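README - fish tray cell, two-arm bench
Last touched 22/06/2021

Setup and upkeep notes for the water cell. Covers the bench, both arms, grippers, cables, water, props. Does not cover training code, that lives in the Mutosent repo. If you only want to start a session skip to DAILY START.

WHAT IT IS

Two arms, one white table (two sections pushed together), one blue tray of water, toy fish. Task family is called Prundar in the configs for historical reasons, don't rename it, the loader greps for it. Arms get driven by an operator, fish get moved from water into a cup or bucket, by finger or by net. Wrist camera on each arm plus the head view.

LAYOUT

Tray goes in the middle, both grippers have to reach every corner of it without the elbows meeting. Check this by hand after any table move. The sections creep apart over a week of use - push them back tight before you level, a tray with a foot in the seam rocks and the water level reads wrong on the wrist cams.

Cup or bucket next to the tray, never between tray and arm base. Other stuff on the table (book, folder, bags, packs of pens) is fine and can stay, scenes are supposed to vary. Keep it off the cable path thats all.
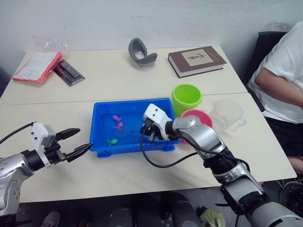
Head view, both arms over the table, right gripper over the tray. Note the right cable loop lying across the table.

CABLES

Biggest source of lost time on this cell. Each gripper has a black cable coming off it. Left one goes back up and away and mostly behaves. Right one lies on the table in a long loop back toward the forearm.

- Leave the loop. People keep tying it short and then the wrist can't turn the full 90 degrees and faults out.
- Loop must not touch the tray. Check with the arm parked AND with the wrist turned.
- If the jacket feels sticky or stiff, wipe with a damp rag, dry, look for cracks. Cracked = swap, don't tape.
- After a swap run the wrist through its range slowly with the tray OFF the table.

GRIPPERS

White body, black fingers. Only the finger tips go in the water. Soft limit in the Zatus controller config is z_floor, set it per tray, it is NOT the same for the tray and the deeper tub. Forgetting this is how the last set of bearings got soaked.

Finger pads: pull and rinse at end of day, let dry overnight on a towel. Spare set in the drawer. Swap when the texture goes smooth in the middle, fish start squirting out long before it looks worn. Two screws per pad, snug, no thread lock.

Mechanism behind the fingers: dry cloth only. Drop of light oil on the slide once a week. If the close motion stutters, power down, work it by hand, look for grit or a bit of fin before you go blaming the driver.

WRIST CAMERAS

Tips should show at both sides of the image and the gripper bar will always be along the bottom, blurred, that's fine, leave it. Don't crop it out in the driver, the crop offset is baked into the calibration.

Glare off the water is the other thing. A small patch is OK. If it covers a fish for more than a few seconds turn the tray a little or kill the lamp nearest the wall. Don't touch exposure, it's locked on purpose.

Lens wipe before every session. Splash dries into spots and you won't see them until you review.

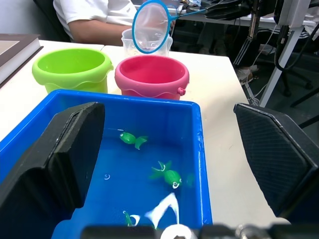
Wrist view over the blue tub, three green fish, buckets and net behind.

WATER

Tap water, room temp. Fill with the clear measuring cup, shallow, just enough for the fish to float free. Change it every morning. No soap, the film changes the glare and the grip both. Towel under the table before you carry anything full. Wipe the seam, water runs down it and onto the floor.

PROPS

Toy fish in pink and green, plastic cup, buckets, small net with a blue handle. All from Khoo, box label on the shelf. Replacement fish must be the same batch size or grip width is off. A fish that has taken on water sits low - squeeze it out or bin it. Net: check the mesh isn't pulled off the ring.

DAILY START

1. Tables tight, tray level, z_floor set for whichever tray is out
2. Pads on, screws snug
3. Cables clear of tray, wrist turn test both arms
4. Lenses wiped
5. Fill, drop fish in
6. Home both arms, left first
7. One dry pass above the water, then record

Operator seat is off to the side. E-stop within reach of the seat, test it before step 6.

FAULTS SEEN

- Code 37 on right arm: wrist over torque. Nearly always the cable. Free it, clear, re-home.
- Left arm homes but gripper doesn't answer: reseat the plug at the gripper mount. Up to 3 tries then swap the cable.
- Wrist image freezes, head view ok: USB hub. Power cycle the hub not the arm.
- Drift after a bump: recalibrate, don't nudge offsets by hand. We did that once, bad week of data.

TODO

- drip guard for right wrist, v2 print too wide, hits tray wall
- proper clip for the right cable
- full bearing check on both arms in August
- z_floor should load from tray name, still manual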